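Looking after a dry stone garden wall

Most of the work is small and can be done in an afternoon, as long as you don't leave it for years.
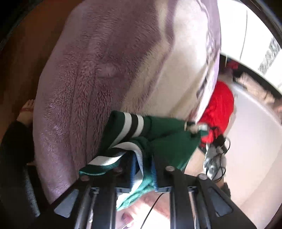 Start with a walk

March is a good month for it here, once the worst of the summer growth has slowed. Go along both sides late in the afternoon, when the low light shows up any bulge. Push gently on the cap stones. If one rocks, mark it with chalk and keep going. Our wall at Troststead is 144 metres long and I usually mark a handful.

Loose caps

Lift the cap off and brush out the dirt and snail shells. Turn the stone until it sits flat on its own, then tap thin wedges in from the back. Don't use mortar. A dry wall has to move a little, and one stiff patch will crack the stones on either side of it.

Weeds and roots

Moss and small ferns can stay. Ivy and anything with a woody stem should go - cut it at the base, let it die back for a few weeks, then pull it. Pulling it green brings the stones out with it.

Bulges

A bulge as wide as your hand can wait a season if it isn't growing. Hang a string line across it and check again after heavy rain. Anything wider needs to come down to the solid course and be rebuilt. Lay the stones out on the grass in the order they came off, biggest nearest the wall.

Buying more stone

Try to match the colour, but match the thickness first. Ibsa Yilma, who rebuilt our bottom corner, got ours from the Moges yard. We had 700 kilos dropped at the gate, and it cost $485 with delivery. Keep the offcuts in a bucket for wedges.

Gloves and boots

Leather gloves, not the rubber-dipped ones, which wear through at the fingertips in a day. Steel-capped boots every time. Watch for redbacks under the lower stones, and lift from the far edge so the gap opens away from you.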